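Moving the allotment onto a proper watering routine

October 7, 2019

I have had the plot at Mamlow for three seasons now and this was the first one where I didn't lose half the beans in a dry spell. I've been asked at the gate what I changed, so I am writing it down while I still remember it. 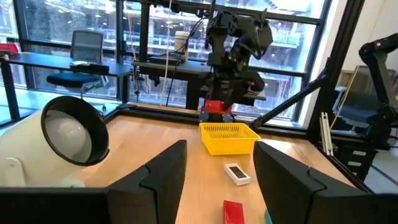 The plot is a long thin one on a slope, with the tap at the bottom. That is the wrong end. For the first two years I carried cans up the path after work and gave everything a splash, which wet the top inch of soil and not much else. The roots stayed near the surface and the first hot week in summer finished them off.

In April I put in a second-hand water butt at the top of the slope, next to the shed. It holds 200 litres. The shed roof is small but the butt filled in a fortnight, and it was full again by the time I had planted out the courgettes. The downpipe is a length of old guttering bent round with a connector I bought from Loureiro, the hardware shop on the Onalville road. They cut it to length for me and didn't charge for the cut.

From the butt I ran a leaky hose down the middle of the plot. Gravity does the work. The pressure is low, so the bottom beds get more than the top ones, and I have had to plant with that in mind. Courgettes, beans and celery are at the bottom. Onions and garlic are at the top where it stays drier. I tried leeks halfway and they were fine.

I open the tap on the butt for an evening and then leave the plot alone for several days. I was nervous about this at first. The lettuces looked limp in the afternoons and I nearly went back to the cans, but they picked up again by the morning, so I left them. If they are still limp at breakfast they need water. If they are only limp at four o'clock they are just hot.

Mulch made as much difference as the hose. I used grass clippings from home and whatever half-rotted compost I had, spread thick once the soil had warmed up. Slugs liked it, so I kept it back from the stems of anything young. The squash I didn't bother protecting and I lost two of them. I resowed in the same holes.

Some things did not work. The hose blocked twice with bits of moss off the shed roof, and the second time I had to take it off and blow it through. There is now a piece of old tights over the end of the downpipe. The butt also went green in August. It did no harm to the plants but it smelled, and I should have put the lid on properly. The stand was two layers of bricks and it began to lean once the ground dried out, so that will be rebuilt on a slab before spring.

I picked runner beans for 12 weeks, against five the year before. We ate them until we were sick of them and the freezer has the rest. Celery was better than anything I have grown but still stringy. Tomatoes got blight, as they did on every plot near mine, and watering had nothing to do with that.

For next year I want a second butt joined to the first, and I am looking at the Brikuretti linking kit, though it seems dear for a bit of pipe and two washers. I may make my own. I also need to move the rhubarb, which sits right where the hose bends and gets far more water than it wants. That is a job for November, when it has died back, and I have already started digging the hole.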